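Questions that come up on the Plorar arm, collected from the workshop channel. Plorar is the gear-handling build on the back bench at the Grimshaw shared workshop. Corrections go to Mererid Morris.

## General

### What is the arm supposed to do?

Pick a loose gear off the bench, turn it to a known angle and place it against its neighbour. Pressing gears on to shafts is outside the current scope.

### Which controller does it use?

A Nulix board, firmware build 131. Build 2 of our own motion code runs on top of it. Do not update one without the other; the step timing changed between releases.

## Gripper

### Why do the fingers close to a V?

A round part settles towards the point of the V, so its centre ends up on a predictable line. With parallel jaws we had to correct for sideways error on every pick.

### What are the pads made of?

Black textured sheet from the offcuts bin, grade unknown. It is glued to the inner faces of the red fingers. Replace a pad when the edge lifts. Fraying alone does not affect the grip.

### How is a pinion held for the approach to the large disc?

Upright, bore facing the wrist camera, with one pad on each side of the teeth. The short boss points towards the disc. Bring it up under the lower rim and stop just short of contact. The other gears stay at the upper edge of the disc, clear of the fingers.
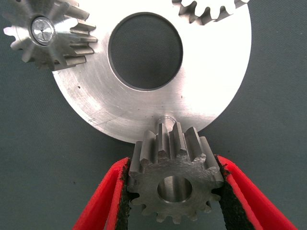
### Can it hold a gear by the bore?

No. Qusai Khasawneh drew an expanding mandrel for this, but it has not been made.

## Camera

### The disc washes out to white. Does that matter?

For finding the rim, no. For finding scribed marks, yes. Lower the exposure before running the mark search, or turn the lamp away from the bench. Values above 996 in the exposure field are ignored without a warning.

### Why a dark cloth-like background?

Bright steel separates well from it, and the disc's bore reads as a clean dark circle. The old white board gave false edges.

## Faults

### The arm stops with error 3.

Finger position mismatch. Check for swarf between pad and tooth, open fully, then home again. If it repeats, the Haremik servo needs its end stop reset.

### Who can book it?

Anyone who has had the induction. Thursday evenings are kept for maintenance.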